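Minutes of the house meeting, Hallurthorpe, July

Present: Jurgita Pētersons (chair), Czesław Szczepańska, Priit Kļaviņa, Rimantas Jõgi (minutes).
Absent with notice: Tõnu Paulauskas. He sent his remarks in writing.

The meeting was opened at 18:10. The minutes of the last meeting were accepted with one correction: the name of the plumbing firm is Grivness, not Grivnes.

**1. Laundry and drying of clothes**

Jurgita reminded the residents that the drying place is for everyone. In the last weeks several persons left their clothes hanging for many days, and other persons had no space for theirs. Czesław said that he had to take down the clothes of another resident two times, and he did not like to do it.

It was discussed if dark and light things should hang separately. Priit is for it, because a new black sweater gave color to his white shirt. Czesław thinks this is a problem of washing and has nothing to do with hanging. No rule was made, but everybody is asked to leave a little space between dark and white pieces.

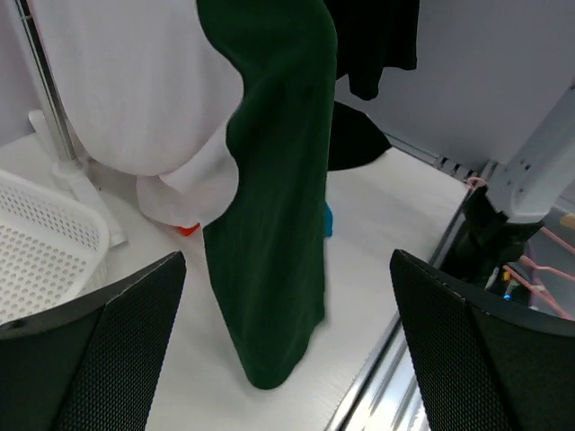 Long garments should be hung so that they do not touch the floor. Small things, such as socks and cloths, go in a basket and should not be put on top of the clothes of other people. Tõnu wrote that he is missing one gray sock since June. Who finds it, please put it at his door.

Decided: clothes which are dry are taken down the same evening. Three in favor, one abstained (Czesław).

**2. Washing machine**

The repair by Adomaitis is finished. The bill is 97 euros and will be paid from the common money. Rimantas will ask if the new door seal has a guarantee.

**3. Detergent**

Priit proposed to buy detergent together from Rasitz, where a large box is enough for around 100 washes. Jurgita is allergic to perfume and agrees only if it is the kind without smell. Priit will ask for the price and write it on the board in the hallway.

**4. Other**

The key of the bicycle room was found. It is now with Jurgita.

Czesław asked that the window on the stairs is closed at night. Agreed.

Next meeting: in August, same hour. Tõnu will write the minutes.

The meeting was closed at 18:55.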